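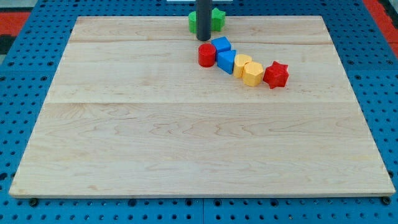

Glue joints do not fail in the shop but in the second winter of heating, according to one reader of this magazine in Skeston, whose letter on our spring issue asked why so little is written about how timber is dried before it is sold. The point is a fair one, and the trade has been slow to answer it.

Maple and other pale hardwoods reach the joiner by a long road. At Wirneck, where the yard supplies furniture makers across the district, boards are stacked under cover with thin strips between the layers and left until the moisture in them has fallen to 12 per cent. Only then do they enter the kiln. The yard's records for the past season show 1495 boards received and 1385 passed for indoor work. The remainder had cupped or split at the ends and were sold for crates and garden use.

Solid panels are made by joining narrow planks edge to edge. A single wide board is costly and tends to bow as the seasons change; several narrow ones share the movement between them. The Salinas workshop, which makes table tops and counters, leaves its planks in the workroom for a further fortnight before gluing. Grain direction is marked in pencil on each piece, and clamps stay on overnight.

Storage receives less attention than it should. Stustorer, the firm that runs the shared warehouse at Skeston, now keeps finished panels in a separate room with steady humidity. Members pay a monthly charge for the space, and several small makers have objected to the cost. The firm has agreed to review the charge in February.

Buyers may wish to ask their supplier for the moisture reading taken on the day of sale. It should be written on the invoice.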